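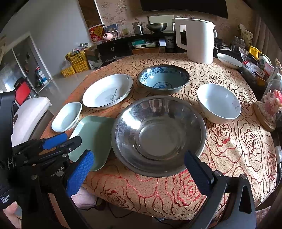 Ticket 3311
Product: Warden (tableware inventory), web client
Opened by: Magdolna Mészáros
Assigned to: Géza Fekete
Status: Open, workaround in place
Priority: 2

Problem
Saving the dining table set fails with "duplicate item in group." The set contains two entries of type Bowl / Large: the stainless steel bowl and the blue-and-white porcelain bowl. Deleting either one lets the save go through.

Steps tried
1. Cleared cache, logged in again. Same error.
2. Renamed the steel bowl. Same error.
3. Changed the porcelain bowl to Bowl / Serving. Saved.
4. Changed it back. Error returned.

Notes, G. Fekete
Reproduced on the test account. The duplicate check compares type and size and ignores the material field. It came in with the September import from Kastoren, where material was left blank on 37 records. Please confirm the decoration of the porcelain bowl so the record can be matched.

Reply, M. Mészáros
Blue floral, on the inside.

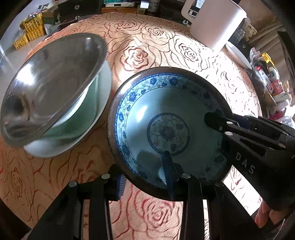 Attachment 2: porcelain bowl, floral band on inner wall, medallion in base, brown rim.

Notes, G. Fekete
Matched. Leave the bowl as Bowl / Serving until the check is corrected. Do not merge it with the steel bowl; a merge cannot be undone from the client. Fix requested for the next build.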